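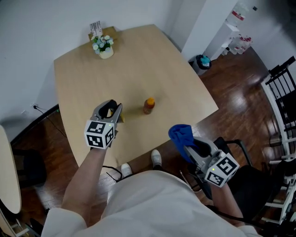
Two Grippers and a Subscription: A Month With the Janow Hand Kit

July 17, 2018

Teaching a robot arm to tidy a table has usually meant buying the robot arm first. Janow sells the job the other way around. Its Hand Kit is a pair of gray plastic grippers that a person holds, one in each fist, and uses to do ordinary chores. The movements are recorded, cleaned up and turned into training files that an arm can learn from later.

The kit costs $1,856. That covers both grippers, the marker cubes, a head-worn camera, cables, a hard case and six months of the Flullis software. After that, Flullis is $149 a month. We used the kit for four weeks in a meeting room with a curved table, doing the kind of work a small lab or a design shop might want to record: picking up small things, wiping down the tabletop, moving a bottle out of the way and putting it back.

Setup

The first session took most of a morning. Each gripper carries a white cube printed with black square patterns, and the camera follows those patterns to work out where the hand is. The cubes have to be fixed to the back of the grippers firmly. If one shifts even slightly, the recording has to be thrown away. Janow supplies a small wrench for this and it should stay in your pocket.

A green light on each gripper comes on when it is ready. The light is small, and with your arms stretched out you can lose sight of it. We would have liked a sound as well.

Calibration is a matter of holding both grippers in front of you and turning them slowly until Flullis says it has enough views. It went well in an evenly lit room. Near a bright window, it took several tries.

In use

The grippers are easy to understand. Squeeze and the jaws close, let go and they open. Most people who tried them were moving small items within a few minutes, though nobody was fast. You lose the feel of your fingertips, and you learn to watch the jaws instead.

Cloth is where the design does best. The jaws clamp a bunched-up rag and keep hold of it while you wipe, and you can change direction without dropping it. Wiping with one hand while the other moves things out of the way felt natural by the second week. A small bottle with a screw cap is also no trouble if you come at it from the side and grip it low. Thin, flat things are much harder. A sheet of paper lying on the table beat us nearly every time, and coins were hopeless.

The weight is fair for short sessions. After half an hour of holding both grippers out over a table, forearms start to ache. Janow suggests a break every twenty minutes in its printed guide, and that is good advice.

The cables are the weak part of the hardware. They are long enough for one side of a table but they lie across the floor, and walking around to the far side means thinking about your feet. A wireless version is planned for August, according to the company, with no price given yet.

The software

Flullis shows the camera view on the left and a simple drawing of the two grippers on the right. You trim the start and end of each recording, give it a name and send it off for processing. Short clips came back quickly. Longer ones sometimes sat in line overnight.

The program marks stretches where it lost sight of a cube, usually when one hand passed in front of the other. It is strict about this. On two-handed jobs we lost a fair number of clips until we learned to keep the grippers apart. Files can be exported in a plain format, so you aren't tied to one maker's arm, but you do need a paid account to export anything.

Against the others

The closest rival is the Mustonen G4, a single gripper with its tracking sensors built into the handle. It is lighter, and has no cubes to knock loose. It is also one-handed, and adding a second unit brings the price well above Janow's. Nelten rents a two-handed set by the week with a trainer included, which makes sense for a single project and gets expensive after that.

Should you buy it?

For a group that already owns an arm and wants more training material, the Hand Kit is good value. The grippers are sturdy and the recordings were usable when we followed the rules. Anyone curious but without a robot should look at the monthly fee before the price of the case. Buyers who expect to move around a large room should wait for the wireless model – the cables will annoy them by the second day.

The Hand Kit is sold directly by Janow and comes with a one-year warranty. Spare cubes are sold in pairs.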